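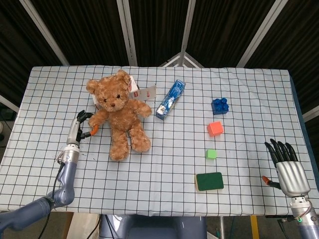

How to Check Whether Your Gutters Need Replacing or Just Fixing

If a gutter salesman has been to your house lately, you probably have a quote on the kitchen counter for a full replacement. Mine was for $3,000, and it came after the man had looked at the house from the driveway for the length of a phone call. Before you sign anything, spend an hour checking for yourself.

You need a stepladder or extension ladder, a garden hose, a trowel, a four-foot level and a piece of chalk. Skip the "gutter inspection kit" that Palard sells. It's a mirror on a stick.

Step 1. Clean them out. A gutter full of maple seeds tells you nothing. Scoop toward the middle, away from the downspout, and bag it as you go.

Step 2. Run the hose at the end farthest from the downspout. Water should move along without being coaxed. If it sits in one place, chalk the front edge there and keep going.

Step 3. Go down and look from underneath while the hose is still on. Drips at a seam or an end cap are a sealant job. Drips all along the back usually mean water is getting behind the gutter, and that's often missing flashing — a new gutter hung the same way will do the same thing.

Step 4. Check the slope. I hold the level along the bottom and look for a slight fall toward the downspout. You will read that every run needs exactly so much drop. Older houses have settled, and I care more about where the water goes than what the bubble says.

Step 5. Push on the fascia board with the handle of the trowel, especially near your chalk marks. Solid wood is good news. If it gives, fix the wood first, whatever the salesman says about hangers.

Step 6. Count your hangers and look for loose ones. My house has 66, and 5 had pulled out. Girish Prajapati, who did the repair, put in screw-type hangers a few inches over from the old holes and resealed two corners. The bill was $509.

When is replacement worth it? Rust you can put a screwdriver through, long splits, or sections bent so badly they won't take a slope. Fading and dents don't count.

As for guards, I tried the Clirnen mesh on the back of the house in May. It keeps leaves out. It also grows a mat of pine needles on top, which I now clean off with the same ladder. The brochure says "maintenance free." Ask whoever is selling it to put that in writing.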